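Purau Block Set: Owner's Guide
Section 5. Setting up the board and laying out a line
Written by Eamon Mac Giolla. Last revised Mar 11, 2021

If you've come straight here from the unpacking section, good, you've got a pile of colored blocks and a big flat board and you want to get going. If you skipped the unpacking section (I would have), please go back for the paragraph on sanding dust. It's short, I promise.

This section covers getting the board flat and clean, sorting the blocks, and putting out your first line. I'm assuming you're working at a bench or a sturdy table. I've laid these out on a kitchen counter, on a porch floor and once on the lid of a chest freezer, and they all worked, but the freezer lid had a slope to it and I spent the whole evening chasing cylinders.

Before you start

You'll need:
The board
The blocks
A soft dry cloth
A damp cloth, wrung out hard
Felt pads, if your table is one you care about

The board is made from planks glued edge to edge, so you'll see seams running across it. Those are supposed to be there. The grain won't match from one plank to the next either, and some boards get a patch of wavy, swirly figure that I'm very fond of. People have written in asking if it's a stain. It's the wood!

CAUTION: Keep the board away from radiators, heat vents and sunny windowsills. A glued-up board that gets hot on one face will cup, and it may not come all the way back. We had a bad batch go that way one August in the back of Samer Hattar's van.

5.1 Placing the board

1. Clear the table and wipe it down. One bit of grit under the board is enough to make it rock.

2. Look at both faces and decide which you want up. They're finished the same way, so go with the grain you like better.

3. Lay the board down gently, long seams running left to right as you stand in front of it. You can turn it the other way if you like, but the instructions from here on talk about left, right, near and far, and you'll be translating in your head the whole time.

4. Press on each corner in turn. If it rocks, slide the board a few inches over and try again. Nine times out of ten it's the table.

5. Leave a margin of table showing on every side. You want somewhere for your fingers to go when you pick the board up again.

Note: A perforated bench top is fine to work on and it's what I use. The holes don't bother the board at all. Small blocks placed straight on the bench are another matter, so keep them on the wood.

Note: If you're using felt pads, stick on all of them or none of them. Three pads and a bare corner is how you get a seesaw.

5.2 Sorting the blocks

1. Tip the blocks out onto a towel. Please don't tip them out onto the board. The points on the stars are tougher than they look and they'll leave dents in pale wood that you'll see every time the lamp is on.

2. Group them by shape first: stars, hexagons, cylinders and whatever else came in your set. The add-on bags vary, and if you bought the Rees bag you'll have some extras.

3. Inside each group, sort by color. Mine end up in a sort of muddy rainbow and I've stopped fussing over it.

4. Run a thumb around the top edge of each block. If you find a splinter or a rough spot, put that block aside and see Section 2.

5. Pick one block to be your marker. It goes out on the open part of the board, away from everything else. A cylinder makes a good marker, as it looks the same from every side of the table.

Note: The tops of the blocks aren't polished. You may feel or see a little texture under the paint, and I left it that way on purpose because the glossy ones from our first run slid around like hockey pucks.

CAUTION: The small blocks are a choking hazard. Keep them away from babies, toddlers and any dog who thinks he's helping.

5.3 Laying out a line

This is the fun part. The idea is to build a line of mixed shapes down one half of the board and leave the other half open, with only the marker on it. All the sorting and matching games in Section 6 start from here.

1. Wipe the board with the damp cloth, then the dry one, and let it air for a few minutes.

2. Start at the far edge on the right half. Set down a star with one flat face up so you can see all its points.

3. Place a hexagon next, coming toward you. Snug is good. Don't worry if it looks as if it's tucked against the star from where you're standing.

4. Follow with a cylinder, then another star in a different color. Turn this one however you like. I give it a twist so the points stick out to the sides and it looks less like a parade.

5. Keep going with whatever you've got on the towel, letting the line bend a little as it comes down. A gentle curve is easier to read from a chair than a ruler-straight column, and much easier to fix when somebody bumps it.

6. Stop around the middle of the board. Leave the near part bare, as you'll want it for moving pieces later.

7. Put the marker down on its own, left of center, with plenty of bare wood between it and the line.

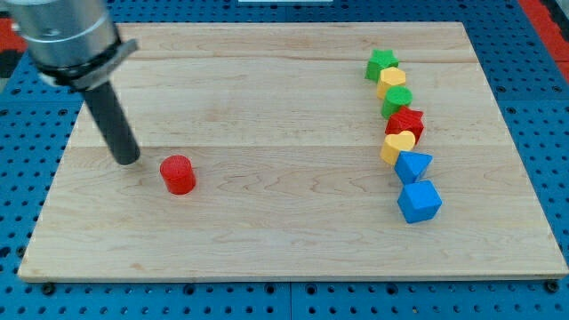
Line on the right, starting with the green star. Red cylinder as the marker.

If you'd like to copy mine, the order from the far end begins green star, yellow hexagon, green cylinder, red star. After that please yourself. The colors don't have to alternate and the games don't need them to.

Note: Try not to start the line with the same shape and color as your marker. It isn't against the rules, but the first matching round is over before anyone has sat down.

5.4 If something isn't right

The line keeps drifting toward one side.
Your table isn't level. Fold a piece of card and slip it under the low table leg, not under the board.

A block wobbles.
Turn it over and look for a blob of paint on the bottom. A few strokes on fine sandpaper laid flat will sort it out.

A seam feels raised under your fingertip.
This happens when the weather turns damp and usually settles down again. If you can catch a fingernail on it after 2 weeks indoors, write to me.

Paint has rubbed off on the board.
Use the damp cloth first, then a clean pencil eraser. Go with the grain. Don't use solvent, it'll eat the finish.

5.5 Putting it away

Blocks go back in the bag before the board moves, every time. Lift the board with both hands from opposite sides and store it flat. If it has to stand on edge, keep it upright against a wall with nothing leaning on it. Go on to Section 6 for the games.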